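Robot Software in Practice
Handout 7: From wrist images to gripper commands

Course tutor: Kęstutis Lūse
Read before the October lab. Bring your own copy of the replay script from Handout 6.

1. What this handout covers

Last time we looked at where recorded demonstrations come from and how they are stored. This time we look at what happens between a stored image and a command sent to the gripper. The code is in the Murko repository, in the folder called pipeline. You will need the Atetti viewer to step through recordings, and it is already installed on the lab machines.

You are not expected to train anything this week. The work is reading, replaying and labelling.

2. The loop

The control program runs three jobs, each at its own rate.

Perception takes the newest wrist image, corrects the lens distortion and passes it on with a timestamp.

The policy takes the last 2 images and the last known gripper width. It returns a short list of future hand positions, each with a width for the fingers.

The controller takes that list and turns it into joint commands. It runs much faster than the other two and never waits for them. If no new list has arrived within 300 milliseconds, it slows the arm down and holds position.

Most student bugs in this course come from the join between the second and third jobs. The list from the policy describes where the hand should be, starting from the moment the image was taken. By the time the controller receives it, that moment has passed. If you play the list from its first entry, the arm will step backwards a little at every update. You will see it as a shudder. The fix is to throw away every entry whose time is already gone and start from the first one that is left.

Look at drop_stale() in controller.py and make sure you can say what each line does. Note that it compares times from two clocks. The offset between them is measured once at start-up and stored in the session file.

3. Coordinate frames

All positions in the list are given relative to the hand at the time of the image. There is no fixed world frame in the training data. This lets a recording made in one room be used in another, with no need to measure where the table or the floor is.

The cost is that small errors add up. If the pose estimate drifts during a long reach, the relative positions are still smooth and look fine on a plot, but the end of the reach is in the wrong place. When you check a recording, compare the plotted path with the images and do not trust the plot alone.

Width is handled separately. It is a single number, in metres, measured between the finger pads. Zero means the pads are touching. Please do not normalise it to the range 0 to 1 in your own scripts - the Standstead recordings and the Liepiņa recordings were made with different maximum openings, and scaling hides the difference.

4. Cluttered containers

Picking from a clear table is a poor test of a policy. The object is easy to separate from the background, and the fingers can close from nearly any direction. A bin of mixed packaging is harder for several reasons.

Soft bags have no fixed shape. A detector trained on rigid objects tends to return two or three boxes for one crumpled bag, or one box for two bags lying together.

Items hide each other. The policy has to act on the part it can see, and the part it can see may not be the part that is free to move.

The fingers cover some of the view. Close to a grasp they take up much of the lower image, so anything between or behind them has to be remembered from earlier images.

Motion blur is common. We keep blurred images in the training set, as the policy will meet them when it runs. We leave them out of the set used to check object labels. 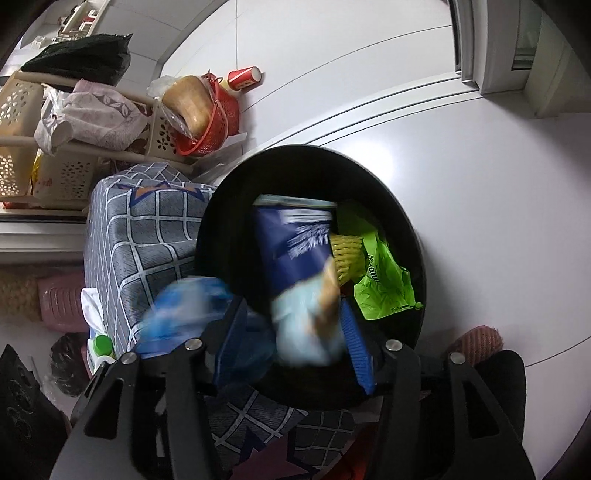 Figure 1. Wrist view over a bin of mixed bags and packages. Note the blur on the blue bag at the left of the rim and on the light blue bag in front of the upright package.

For labelling, use one mask per item and stop the mask at the edge of whatever covers it. Do not guess the hidden part. In Figure 1 the lime-green bag and the yellow mesh item get separate masks even though they sit close together. The fingers and the blue pads share a single mask called tool. Everything outside the bin is background, including the patterned fabric and the slipper. If an item overlaps the rim, label the whole visible part of it.

Where blur makes an edge uncertain, draw the mask on the inside of the blur and set the flag soft_edge to true.

5. Lab tasks

a. Replay the sample recording in the viewer and write down the timestamp at which the fingers first begin to close. Use the width trace to find it, then check it against the images.

b. Turn off drop_stale() in the simulator and record the commanded path. Plot it over the path with the function turned on.

c. Label the image in Figure 1 using the rules in section 4. Swap files with your lab partner and compare masks. Write a short note on any item where you disagree.

d. Change the hold limit in the simulator config and describe what the arm does when the policy is late.

Hand in the plot from task b, the mask file and your notes as a single archive. Work in groups of 2. File names should start with your group code, in lower case and without spaces.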